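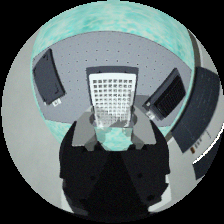 Plate transfer validation in simulation: proposed rules for comment
Forum: Laboratory Automation – Standards and Practice

ucarrillo
Moderator
The working group at Prendeck has asked members to comment on draft 11 of the plate handling rules before the October review. The section under discussion concerns simulated transfers from the wrist camera view. The proposed text reads as follows.

"A transfer routine shall be run in simulation no fewer than 800 times before it is released to a physical deck. Labware positions and angles shall be varied between runs. Any contact between a finger and a neighboring item shall be recorded as a failure, whether or not the plate is delivered."

Comments should state the clause and the change requested.
Uriel Carrillo

deckside_226
I support the clause on contact. Our site formerly counted a run as successful if the plate reached its destination, and we released a routine that brushed the adjacent rack on nearly every approach. I would request one addition: the neighboring items should be placed at an angle in a stated share of the runs. Operators do not set racks down square, and a deck with every item aligned to the holes tests very little.

m.wieser.lab
I must disagree with the figure of 800. The group has given no basis for it. At Sitarport we stopped at 545 runs on our last routine, and the remaining failures were all of one type that further runs would only have repeated. The requirement should be written in terms of coverage (positions, angles, plate types) with the number of runs left to the site.

Flodow_QA
Replying to m.wieser.lab:
Coverage is harder to audit than a count. An inspector can verify 800 entries in a log. An inspector cannot readily verify that a site chose its angles well. I would keep the number and add the coverage table as an annex.

On a separate point, the draft is silent on lens distortion. A wide view bends straight edges considerably, and a square tray may look tapered. The rules should require that the simulated lens match the installed one, and that the calibration file be kept with the run log.

m.wieser.lab
I accept the lens requirement. My objection to the count stands – please record it as such.

ucarrillo
Moderator
Both positions are recorded against clause 4. The angle and lens additions will go forward as separate requests. Members who hold a view on the annex should post it in this thread by noon on the closing date.

deckside_226
Does "neighboring item" include fixed instruments at the edge of the deck, or only labware? The draft uses both terms.

ucarrillo
Moderator
It is intended to include both. I will ask for the definition to be corrected.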